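Every December I decide that this is the year the button tin gets sorted. It is three days to Christmas and I have forty other jobs, so naturally I've started.

The tin was a Husberg shortbread tin once. It came from my nan's place in Datisley along with a sewing machine that weighs as much as a calf and a drawer of zips, every one of them the wrong length.

First problem is deciding what you sort by. Colour looks lovely and is no use. You never need "a green button". You need one 15 mm, two-hole, slightly domed, to match the other 7 on a cardigan you don't even like much.

Size is the sensible answer. Size is also very dull, and by the second handful I was making exceptions for anything shaped like a toggle.

Then there's shank versus sew-through. My nan kept her shanks threaded on a bit of wool, knotted at both ends. I cut the wool in October to get at one coat button and they've been loose ever since. I think about this more than I should.

Anyway, I've settled on three categories: shirts, coats, and whatever that is.
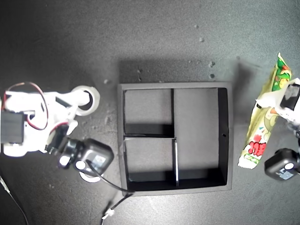 Three compartments, one much bigger than the others. You can guess which category gets the big one.

The whatever-that-is pile so far: a suspender clip, half a hook and eye, a Schumacher Dry Cleaners token, two Canadian Tire dollars folded very small, and a tooth. I'm hoping it's a child's tooth. I'm hoping it's one of ours.

Also 83 identical white shirt buttons. We are not a family of 83 shirts. Somebody was snipping them off before the shirts went to the rag bag, for decades, and as far as I can tell never sewed a single one back on anything.

Asked my mum about it. She said "you never know" in exactly the voice you'd expect, then asked if I'd be throwing out the tin.

There's a fabric shop in Anstead that sells "vintage buttons" on a card, 2 to a card, for more than I paid for lunch. I've stopped feeling bad about the tin. I may be sitting on the family fortune.

Update: the cardigan needs a brown one. I have brown in every size but that.

Putting the kettle on. The tooth has gone back in the tin.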